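Folmont Neighbors, the summer catch-up

6 Aug 2020

I keep promising myself I'll write shorter posts and then the neighborhood goes and does six things at once. So get a coffee. First up, the Riline Street block newsletter is back! It went quiet in the spring when the copy shop closed, and Yurani Escobar has been putting it together at her kitchen table and walking it door to door (masked, and she does not linger, so don't try to chat). She printed 200 copies and they were gone by dinner. I got mine because I happened to be out front fighting with the hose.
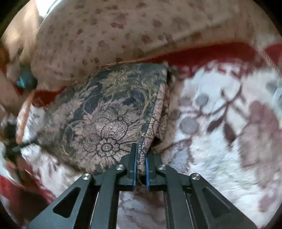 Folmont Neighbors, No. 58

The big item is the library branch. The city wants to trim the evening hours again, and there's a petition going around to keep the doors open past 5 at least on some nights. When I last looked it had 1,971 signatures, which is a lot for a branch that size — more than I figured we'd get, I'll admit. If you haven't signed, there's a clipboard at the Hulmont Bakery counter, next to the rye loaves. Bring your own pen, please.

While you're in there, get the seeded rolls. They sell out early and I'm tired of hearing from people who showed up after lunch and were sad about it.

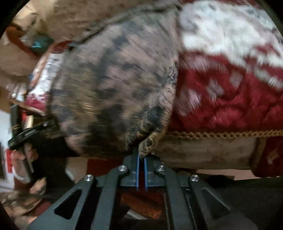

Then there's the parking thing on Steinarsdóttir Lane. I know, I know. The new signs went up and half of them contradict the other half, and my cousin got a ticket while standing next to a sign that said she was fine. Tariq Mengal is collecting everybody's tickets so he can take the whole stack to the ward office in one go. Drop a copy in his mailbox, the green one, and write the date and the nearest house number on the back. He does want copies. Keep your originals!

The porch concerts are still on, weather permitting, same as last year except spread way out. You sit on your own steps or bring a chair and stay on your side of the street. The accordion guy is coming back, and so is the teenage brass trio from Folmont Court, who have learned a second song.
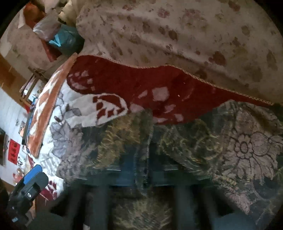

Photo: Yurani Escobar

One last bit of business. The community garden has more zucchini than any of us can deal with, and there's a box by the gate marked FREE. Take two. Take the giant ones, they're fine in bread. The tomatoes in the back row are spoken for, so leave those alone, and shut the gate behind you or the rabbits get in.

If I missed your event, leave me a comment and I'll add it to the next one. I still need somebody with a ladder for the corner bulletin board, by the way, the top hinge is hanging by one screw.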